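La bolsa de la comida, ese pequeño acto de cariño

Mi madre envolvía los bocadillos en papel de aluminio con una precisión que todavía hoy me parece admirable. Doblaba las puntas hacia dentro, como quien cierra una carta, y luego los metía en una bolsa de tela que había cosido ella misma y que olía siempre un poco a manzana, aunque aquel día no llevara manzana. He vuelto a pensar en esa bolsa este enero, porque en casa hemos recuperado la costumbre de salir con la comida hecha, y con ella han vuelto las discusiones de siempre: qué va debajo, qué va encima y quién ha perdido la tapa del recipiente mediano.

Para poner un poco de orden hablé con Seren Humphreys, que lleva 13 años dando talleres de cocina en Murside, una antigua panadería reconvertida en escuela de barrio. Seren es galesa, habla un español rapidísimo y tiene ideas muy firmes sobre los plátanos. «El plátano es el niño delicado de la excursión», me dijo nada más sentarnos. «Todo lo demás se tiene que adaptar a él.»

Su método empieza bastante antes de abrir la cremallera. Lo primero es sacar a la mesa todo lo que se va a llevar, sin excepciones, y mirarlo un momento. Parece una tontería, pero yo he hecho la prueba y es sorprendente lo que una descubre: que hay dos cosas dulces y ninguna con un poco de sustancia, o que el recipiente elegido ocupa él solo media bolsa. Con las cosas a la vista todavía se está a tiempo de cambiar una por otra -- con la bolsa cerrada y el abrigo puesto, ya no.

Luego viene el peso. El recipiente de vidrio va siempre al fondo, plano y con la tapa hacia arriba, y antes de meterlo Seren repasa las cuatro esquinas con el pulgar. Ella prefiere el vidrio al plástico porque no se queda con el olor del sofrito, aunque reconoce que pesa lo suyo y que en una caminata larga se lo piensa dos veces. El pan va después, apoyado sobre la tapa. Si es un bollo con azúcar por encima, conviene darle un sitio donde nada lo aplaste, y quien no soporte las migas puede meterlo en una bolsita de papel. (Yo las soporto muy bien, debo decir; me parecen parte de la fiesta.)

La fruta es lo último. Las mandarinas, que en nuestra casa caen por kilos en cuanto llega el frío, aguantan casi cualquier rincón si llevan la piel puesta. El plátano se coloca arriba del todo, siguiendo la curva de la bolsa, y se come el primero. 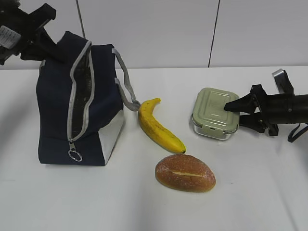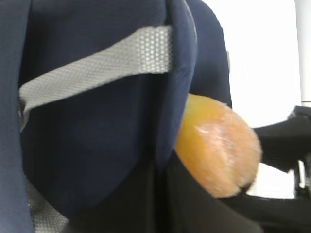
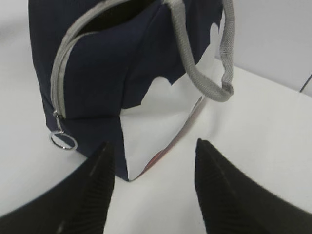

Queda el asunto de la bolsa misma, y aquí Seren se pone seria. Le gustan las de forma de caja, con aislante, porque se tienen más o menos en pie mientras una las llena, y le gustan sobre todo las que abren mucho. Una boca estrecha obliga a meter las cosas de lado, dice, y entonces de nada sirve haberlas ordenado con tanto cuidado. También mira el asa: una cinta ancha se agradece cuando hay que cargar con vidrio, y en el autobús se cuelga del antebrazo sin dejar marca.

Le confesé que yo nunca lavo la mía por dentro hasta que pasa algo. Me miró con una paciencia que debe de reservar para sus alumnos. El forro se limpia cada tarde, al llegar a casa, con un paño húmedo y una gota de jabón, y la bolsa se deja abierta toda la noche, con la cremallera bajada hasta donde llegue. Si ha habido una desgracia con yogur, una cucharadita de bicarbonato disuelta en agua templada y paciencia. Lo de meterla en la lavadora depende de la etiqueta, y Seren, que una vez estropeó así su favorita, no se lo aconseja a quien le tenga aprecio.

Desde aquella conversación preparo las cosas la noche anterior, mientras en la radio dan el parte del tiempo, y dejo fuera solo la fruta. Mi hijo mayor ha empezado a hacerse la suya. El primer día puso el plátano debajo del recipiente, claro, y volvió a casa con una especie de puré y muchas ganas de hablar de otra cosa. Al día siguiente lo puso encima, y me preguntó si quedaban mandarinas.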